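Wrist camera cable keeps coming loose – how do you route yours?
Home Builds > Arms and Grippers

wk_wu

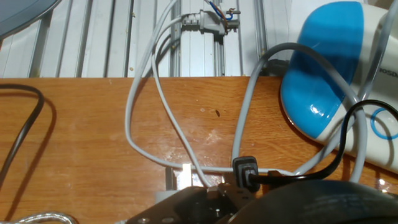 View from the wrist, arm low over the bench. Please ignore the mess of cables.

Hello all. I am building a small arm in my garage since June, with a Provex controller and printed parts. The camera picture is good now, but after up to 25 moves the connection drops and I must restart everything. The cable is 1000 mm long and runs outside of the arm. Should I put it inside, or is a longer one enough?

Brimamik
Inside, always. Outside it catches on things, and you have plenty of things on that bench. What is the plug with blue and brown wires at the prongs? I can see copper strands there. Please don't put mains on it like this.

wk_wu
I will cut those ends off and fit a proper socket. Thank you for the remark.

Adalberto Medeiros
I don't agree about inside. I did it on my Judus arm and the cable broke at the elbow after 645 cycles. Then I had to open the whole arm to change it. Leave it outside, with a big loop at each joint, and clamp it before the connector.

Brimamik
645 is a bad cable – mine is inside for two years. Did you use the flexible type?

Adalberto Medeiros
No, the ordinary one. Maybe you are right on that point, but the clamp is still needed.

wk_wu
I printed a clamp this evening and left a loop at the wrist. At 129 moves it has not dropped yet. I will order the flexible cable also and write again when it is in.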